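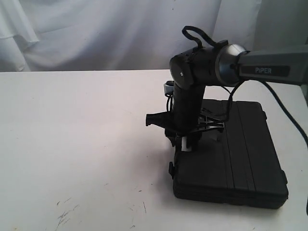 The PiPER arm over the carrying case at the Hurncombe open day.

I went to the Hurncombe open day in August with one question in my head: would I spend shop money on one of these arms? I run a small repair and rental counter for sound gear, and a silly share of my day goes to opening cases, closing cases and moving cases from one end of a bench to the other. So when Janelle Calimlim emailed me that they'd have an arm doing case handling (her subject line was just "your kind of boring"), I put it on the calendar right away.

Getting there was easy. Hurncombe has the ground floor of the old Grarncombe building, and they'd put paper arrows up from the parking lot. There were 60 chairs and I'd guess they could have used more, since people were leaning on the back wall by the time the first talk started. Coffee was free and pretty good. The talk ran long. I could have done with less on the history of the company and more time at the tables, but I say that about every open day I go to.

Now, the arm. It says PiPER on the side, and the first thing I noticed was how slim it is. I had pictured something out of a car plant. This is closer to a big desk lamp, gray on the upper part and black from the wrist on down, with cables hanging off it in loops. That's my first gripe. I have caught my sleeve on enough mic leads to know what a hanging loop does in a busy room, and I'd want those tied back before it came anywhere near my counter. Margareta Marinescu, who was running the table, agreed with me and said the tidy version of the wiring is on her list. I liked that she didn't try to sell me on it.

The job they had picked was handling a black plastic carrying case on a white table. It sounds like nothing, but cases are mean. They're dark, they're ridged, the handle is the same color as everything else, and the lid always wants to shift on you when you grab it wrong. Margareta told me they've logged 2,002 tries at case jobs this year and the handle end still gives them the most grief. I believe it. It gives my Saturday kid grief too, and he has thumbs.

My favorite part of the visit was the monitor next to the table, where you could watch the feed from the little camera down by the gripper. I spent way more time on that than on the arm itself! You get the two fingers coming up from the bottom and whatever they're near, really close, and suddenly you understand why this stuff is hard.

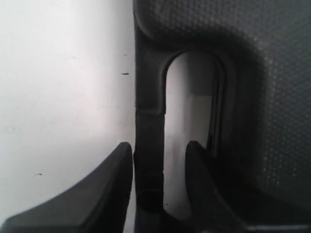 Gripper camera view: two fingers, a narrow dark post and the slot beside it.

Look how little there is to go on. Dark fingers, a dark textured panel, and a strip of pale background to tell one from the other. I asked if brighter lights would help and Margareta said they'd tried it, and the shiny spots caused trouble of their own. She prefers the soft light and a plain table, and she'd keep it that way for anybody starting out.

What I'd want to know before buying is how it copes with my bench, which is brown, scratched, and covered in tape and coffee rings. I asked. The answer was a polite version of "give it a lot more practice first," and fair enough. Janelle figures a shop like mine should plan on 221 practice runs for each kind of case before trusting it alone, and I own a lot of kinds of case.

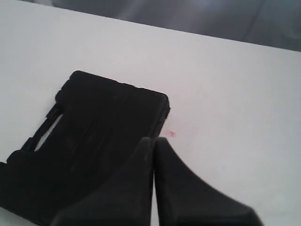 The fingers themselves I was happy with. They have rounded, blunt tips, and I didn't see anything on them that I'd worry about around a customer's gear. The software was harder for me to judge. It's called Cruzado, and the screens I saw were clean enough, but the settings page had so many sliders that I lost track of what Janelle was changing. I'd need a day of someone sitting with me. They do sell that day, through a training outfit called Nallau, and I wish they'd had a price sheet for it on the table.

Would I buy one? Not this year. Would I go back to the open day? Yes, and I'd get there before the talk so I could have the table to myself for a bit. If you've got one kind of box and a clean surface to work on, you're a much better customer for this than I am. I'd ask for time at the gripper monitor and bring your own case along - I left mine in the van and I'm still annoyed about it.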